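Community > Home Care > Laundry > Folding

Browse Topics New Posts Sign In

Is folding on the bed any good for black pants?

Russka57
Every guide says fold on the bed. I doubt it. Mine slide around, and the cover is quilted.

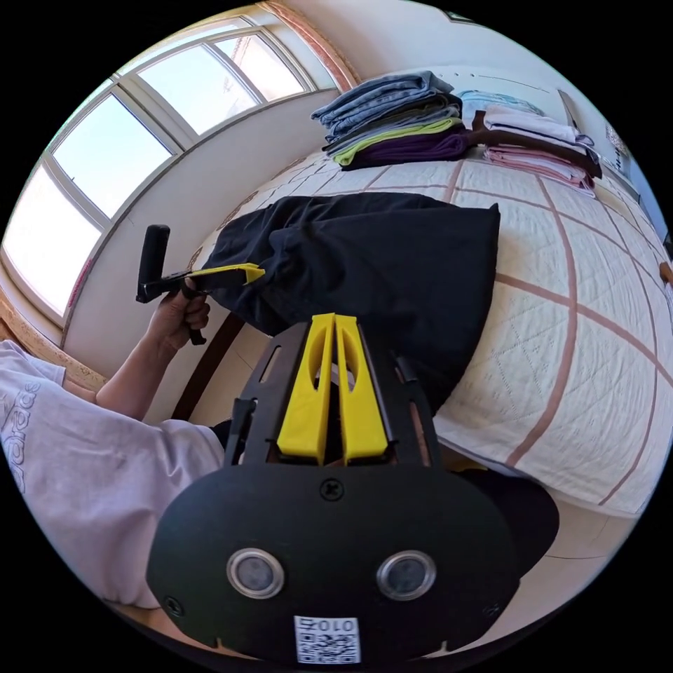
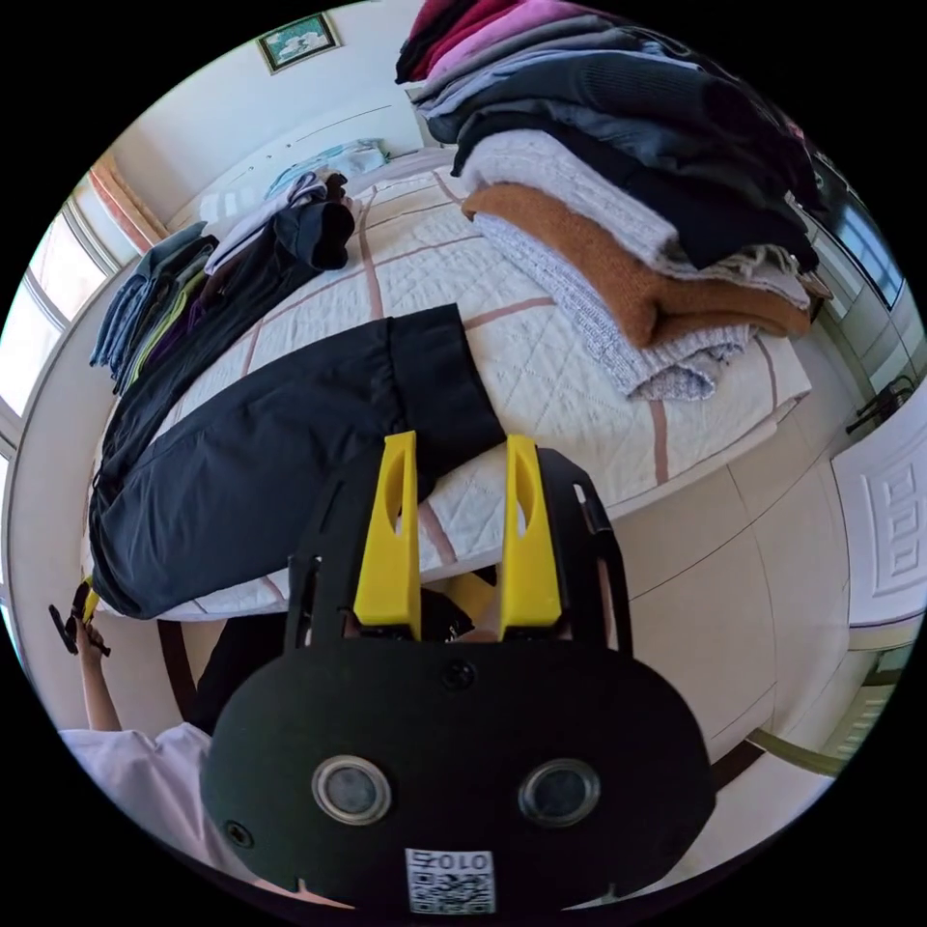
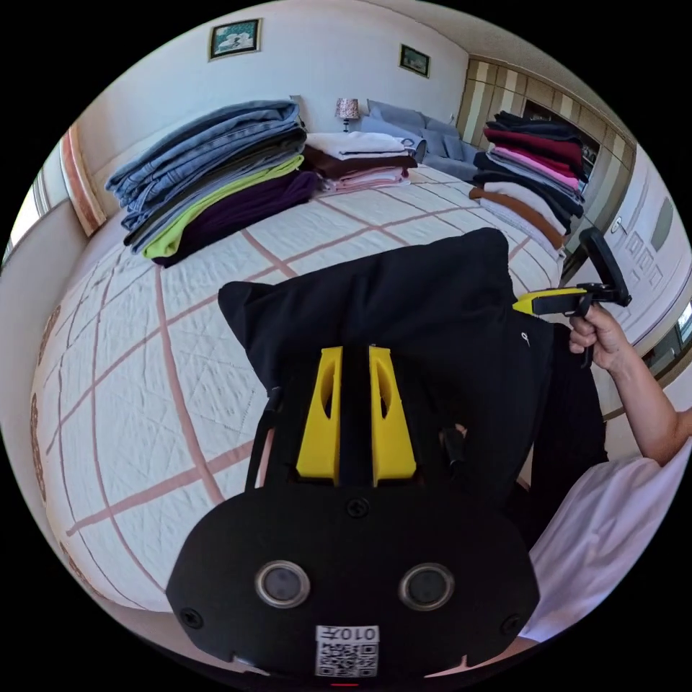
I also don't buy that lengthwise first beats folding in half. Does it?

Josevar
Lengthwise first, yes. Match the legs, then fold up from the hem. The quilting won't hurt anything — lint might.

ilie_254
just hang them

Verkdale
Hanging 60 pairs? No thanks. I'd worry more about tall stacks. Mine always lean.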